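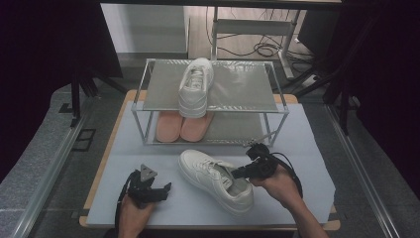

Stelios Sotiropoulos wants it noted that the booth was fine on Thursday and that any hum is coming from the rapper. Noted.

**Vocal booth, Studio B, Prestell – pre-session check**

- [x] Door seal. Holds, if you lean on it.
- [x] Headphones, both pairs. Left ear of pair two works when it feels appreciated.
- [ ] Hum on mic line. Still there. Swapped the cable, swapped the preamp, did not swap the rapper.
- [x] Fire extinguisher. In date. Was being used as a hat stand.
- [ ] Exit path clear. Fadier's keyboard case is back – third warning.
- [x] Drive space. Room for 29 more takes. Chenxi Xue has promised to do it in one, so we should just about manage.
- [ ] Power strip under desk. Warm. Replace before February.

Recheck hum with the lights off. D. Hoshino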